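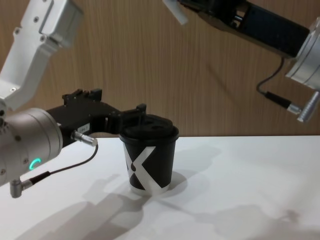 Black cup, white X, domed lid on.

Saturday, January 14, 2023

Cup day again. I've got the whole Flededari sleeve to get through and I'd like the lid business settled before the Gelwood box gets opened, otherwise we'll end up with two lots of lids mixed in one drawer like we did in July (never again!).

First thing, so I don't forget it: press the lid down at the seam side, then go round. If I start opposite the seam I get a little lip standing up and it looks shut when it isn't. I did 30 this way before lunch and 4 of them wouldn't click at all, all from the same end of the sleeve, so I'm wondering if they got squashed in the post. Put to one side on the windowsill with a rubber band round them. Please don't use them for tea.

The straws are the bigger nuisance. The long ones go in beautifully if you meet the sip hole at a slant, and they buckle if you come straight down on it. Same straw, same hole! I'd been blaming the straws for weeks and I owe them an apology. What I haven't decided is whether it's easier to drop the straw into the open cup first and thread the lid down over it. You get a much better look at what you're doing, but the lid wants to skate about and an empty cup has no weight to it, so you need a hold on the rim as well.

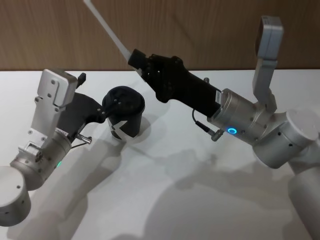

There's a pencil note on the facing page, not my handwriting, which says lid first every time, and that threading it afterwards is a mug's game because the straw always leans the wrong way. It also asks whether I've tried any of this with a full cup. Fair point. I haven't, and I'll do a couple with cold water on Monday, over the sink.

Molline want to know if the X ought to face the drinker or face out. I'd say out, with the sip hole on the far side of it, but the lids turn so easily that it hardly matters what we tell people. Might try a dab of pencil on the rim to line things up.

Stock, while I'm here: the sheet says 1,121 cups, and I don't believe it. There are 2 cartons under the stairs that I think got added twice. Hoàng straws are fine, plenty left, though the box has gone soft at one corner and needs moving off the floor.

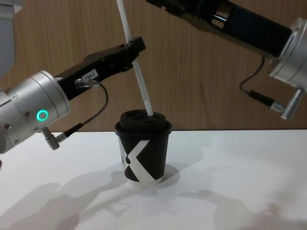 Going back to the slant, I've settled on lid first for now, straw in at an angle, and let go of it early. If you hang on too long you lever the lid up on the far side and have to press it all down again. Leaning is fine, it doesn't need to stand to attention.

Still to do: water test, ring Gelwood about the depth of their rim, find the good scissors.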